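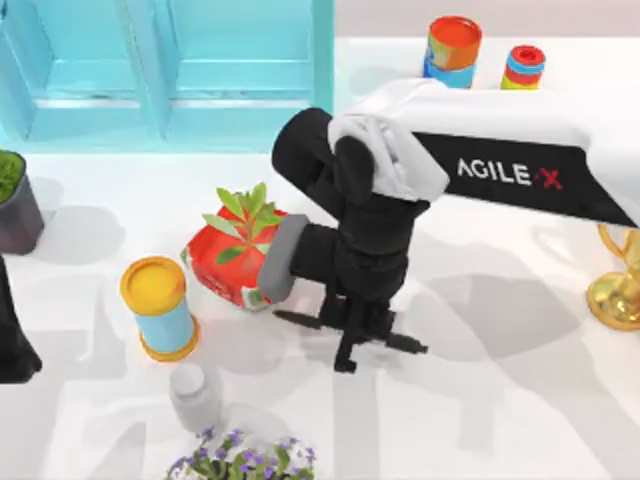
### 4.2 Preparing the table before the hardware is moved

The workshop where we build is shared by four groups, and the large bench is free for us only on Tuesday evening. For this reason most of the layout work was done first in simulation, and only later repeated with the real arms. In this section we explain how the simulated table was composed, what we changed during the build, and which differences remained between the two.

**Figure 3.** Rendered view of the simulated table in layout B. The gripper of the large arm is open and holds nothing. The red package lies beside the wrist, with a leafy sprig over its upper part; the turquoise shelf at the back is empty.

The first layout (layout A) was made by Rimantas Sepp and had only boxes and cylinders in plain gray. It was fast to render, but it gave us a false feeling of safety. Every object had a clear outline, and the detector, which we call Fendero, found nearly all of them. When we replaced the gray shapes with textured household objects, the same detector missed many more. The most difficult case was a pale object on the pale tabletop. The small white bottle in Figure 3 is of this type, and we kept it in all later layouts.

Plants were added by Shiuli Seneviratne after a discussion about what people really keep on a table at home. Leaves are difficult for two reasons. Their outline is irregular, and they may lie over another object, as the sprig does on the red package. In our first labels the sprig and the package were joined as one item, and the planner then chose a grasp point on the leaves. We corrected the labels by hand in 143 rendered views. It took two evenings and we do not recommend to repeat it; a separate mask for each object should be exported from the beginning.

The shelf is the target place for the sorting task. Its panels are slanted, so the opening of a compartment does not have the same width at every height. In the physical build we cut the panels from leftover board and painted them with what the workshop had in stock. Aigars Koppel measured the finished shelf and found that one compartment was narrower than in the model, 290 mm at the front edge. We changed the model to follow the wood, as this was less work than cutting again.

We rendered 400 views for each layout. The light was moved between views, but the arm was always allowed to throw its shadow on the table. In an earlier version we had turned the shadows off to save time. The result was poor on the real bench, where the lamp hangs above the arm and a wide dark area follows the wrist. Fendero often reported this dark area as an object. After the shadows were returned to the training views, the false reports became rare, though they did not disappear fully.

Shiny objects remain an open problem. The gold trophy at the right side of Figure 3 has bright reflections which change with each position of the light. Borghild Solheim tested a simple filter on the brightest pixels, and it helped with metal but also removed part of the white shell of the arm. At present we exclude the trophy from the list of objects to be grasped, and the planner treats it only as an obstacle.

Two limits of this preparation should be mentioned. The simulated tabletop is perfectly flat, while our bench has a shallow dip near the clamp. Also, the real cables of the arm pull slightly on the wrist when it turns far to one side, and we did not model this. Both effects are discussed again in Section 5.1, together with the grasp results.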